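The Luck Man of Prurkville

The man arrived in July, which in Prurkville is when people with something to sell usually arrive. He called himself Moulin, just the one name, and he took a room over the chemist's and paid for it in advance. That impressed my aunt. It did not impress me. Anybody can pay in advance if they mean to leave early.

By the end of the week he had hired the back of the Renus hall and put a card in the window. LUCK, it said, MEASURED AND MENDED. Twenty pounds for the measuring. The mending was by arrangement.

I went because my aunt wanted company. There were eight of us on folding chairs and a smell of floor polish. Moulin was smaller than his voice. He told us that luck was a thing in the blood, like iron, and that most of us were short of it and had been since childhood. A woman near the front began nodding at the word childhood and did not stop.

"And how do you measure it?" I asked.

"With dice," he said. "What else?"
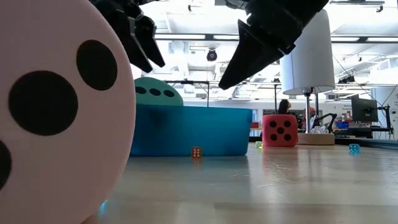

My aunt went first. He had her throw and throw again, and he wrote things down in a long green book with his arm curled round the page, the way children do at school. After half an hour he shut it and looked at her with great pity.

"Two," he said.

"Two what?"

"Two, madam. A healthy person would be nearer 305."

I asked what the top of the scale was. He said it had no top. I asked whether anyone had ever scored, say, 304, and he said that the numbers were private, as with a doctor. My aunt kicked me on the ankle. She had already got her purse out for the mending.

The mending came in a brown bottle called Idosent. You took a spoonful at night and you did not tell anyone what you had wished for. It tasted, she said, of pears. I tried some when she was out and thought it tasted of sugar and the inside of a cupboard.

Now I have to be fair, because people in Prurkville will tell you the rest even if I don't. On the third day my aunt found her wedding ring, lost for years, down the back of the airing cupboard. On the fifth day the bank wrote to say it had been overcharging her. She walked about the house with the letter held flat against her cardigan.

"You only found the ring because you were looking for luck in every corner of the house," I said. "You had the shelves out."

"And the bank?"

I said that the bank had been overcharging half the street. It was in the paper. She said well then, half the street was lucky, and wasn't half the street taking the Idosent? I had no good reply to that. I still think there is one.

So I went back to the hall on my own and put my twenty pounds on the table. I had decided I would count as well, with a pencil stub in my coat pocket and a bus ticket to write on. Moulin watched me settle myself. I believe he knew about the pencil.

"You don't care for me," he said.

"I don't care for the book. If it's true, let me see the page."

"People who see the page stop throwing properly," he said, and pushed the dice across.

I threw until my wrist was sore. There were sixes and there were ones, and a good deal of everything in between, which is what I would expect from dice. My ticket filled up. When I looked at it later, under the lamp, I could find nothing in it at all, and I looked for longer than I would like to admit. 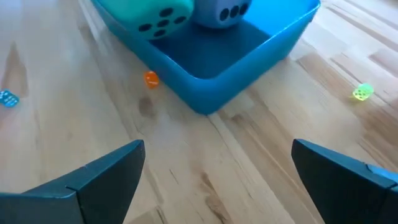
Ximeng Cao told me afterwards that I had gone about it the wrong way round, that it was no use checking the dice when the dice were most likely honest, and that I ought to have asked to see the bottle being filled.

I said I had thought of that. I hadn't.

He was gone before the month was out, with the room over the chemist's paid up for a week he never used. The card stayed in the window of the hall until the sun turned it yellow. A few people were angry for a while, though I noticed they were mainly the ones whose luck had not been mended, and my aunt was never among them. She kept the last inch of her bottle on the kitchen shelf behind the rice.

What I did not tell her, or anyone, was my own number. He had written it on a slip of paper and folded it twice. I said I wouldn't read such rubbish, and I put it in my coat – the same pocket as the pencil – and walked home the long way, by the canal.

It is in the drawer now with the spare keys. I have moved house since and it came with me. My aunt asks about it at Christmas, and I tell her it must have gone out with the old coat.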